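Talebi Single-Drawer Tabletop Cabinet, White: Review

Last updated: September 27, 2024

The Talebi is a small white plastic cabinet with one drawer, sold for desks, craft tables and playrooms. I bought it to hold toy microphones and the odds and ends that collect with them. The previous unit, a Jillance, had a drawer that jammed whenever anything long went in crooked. The Talebi was used for 19 days before I wrote the first version of this review.

Body and finish

The cabinet is a plain box with a flat top. The plastic is rigid enough that the body stays square when the drawer is open, but the finish is the weak point. White plastic shows everything. The top picks up smudges and dirt marks quickly, and scuffs on the sides don't wipe off. Dish soap on a damp cloth removed the smudges. A melamine sponge took off more, at the cost of a dull patch you can see at a low angle.

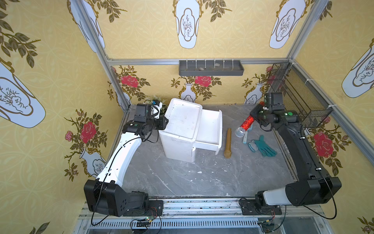

Drawer travel is smooth for the first two thirds and gets loose after that. There is no stop that I would trust. Pulled all the way, the drawer tips forward and comes out of the body, so it should be opened partway and unloaded from there. The walls of the drawer are thin. They flex under thumb pressure and spring back, and they have not cracked.

The cabinet weighs very little when empty and moves with the drawer if you pull with one hand. Either hold the body at a back corner or put something heavy inside. I tried rubber feet from a Kokis pack, and they stopped the sliding on a smooth tabletop. They also raised the front edge slightly, which made the drawer drift closed. I left them on.

Capacity

The maker gives no inside dimensions on the carton. My unit took 518 grams of mixed small items before the bottom panel bowed enough to rub. That was measured on a kitchen scale, adding one item at a time, and repeated with the same result. Lighter loads made no difference to the travel.

Shape matters more than weight. Cylinders are the awkward case. They roll to the front when the drawer is opened quickly, and a microphone with a round head sits at an angle, so two of them side by side waste space unless they are laid head to tail. Glitter finishes have enough texture to slow the rolling a little. Smooth tubes need a divider. I cut one from folded card, and it has held up.

Before loading, lay everything out on the table and sort by thickness. Long pieces go in first, parallel to the drawer sides. Gloves and other soft things go last, on top, where they stop the hard items from knocking together. Anything with a wide handle should be stored elsewhere.

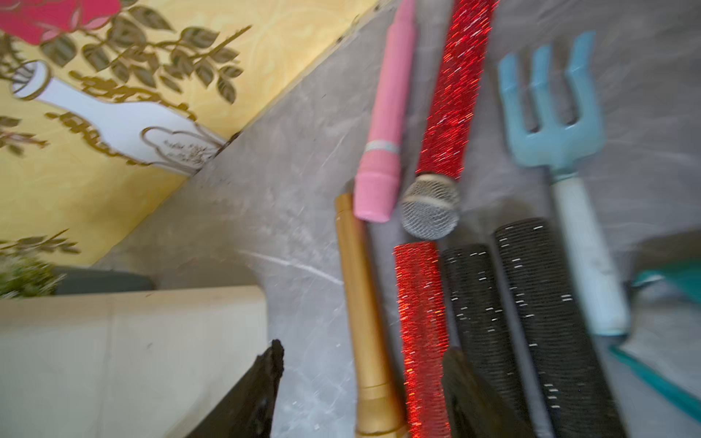
Comparison with the Drusance

Olumide Lawal lent me his Drusance for 15 days. It has a proper drawer stop and a thicker bottom panel, and it stays put when opened. It is also deeper than the Talebi and took up more of the table than I wanted. The gray finish hides marks well. For a fixed spot on a shelf I would take the Drusance. For a table that gets cleared often, the Talebi is easier to lift out of the way.

Rating

3 out of 5. The drawer needs a stop - even a molded bump would do - and the top should have a textured finish. I have kept mine and ordered another in the same size.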